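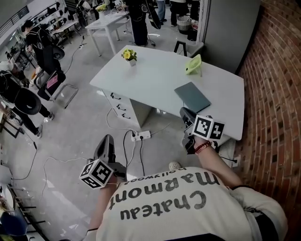
The desk, with the yellow flowers in their place again.

Thursday, June 28, 2018

I promised to write how the network in our building in Odden is doing after the change. In May we still had one long copper cable between the front office and the storage hall. The hall is 850 feet away, and this is too long for copper. The link went down two or three times every week, mostly in the afternoon.

My colleague Kacper Krajewska wanted to put a switch in the middle of the way. I did not like this idea, as there is no power outlet there and the box would stand outside in the rain.

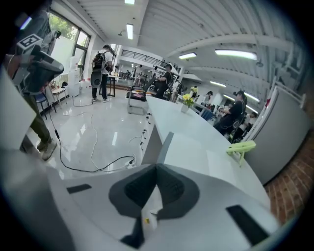
So we bought 2 small fiber switches from Hidard and let a man from Rowlands pull the cable. It is single-mode fiber with LC connectors. He was finished before lunch, but I lost the whole next day with the settings. One port was fixed at 100 megabits and the other one was waiting for a gigabit. The light was green on one side only, and I was looking for a dirty connector all this time.
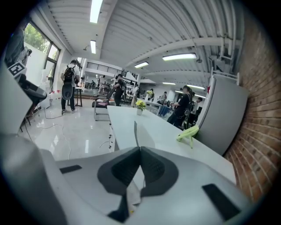

The long side of the table.

Ramiro Toledo from the Dradberg office asked me what it cost. With the work it was 2,000 dollars, and the cable was the cheapest part of it. He has the same problem with his gatehouse, so I will lend him my notes and the fiber cleaner. Next I must put labels on the patch panel.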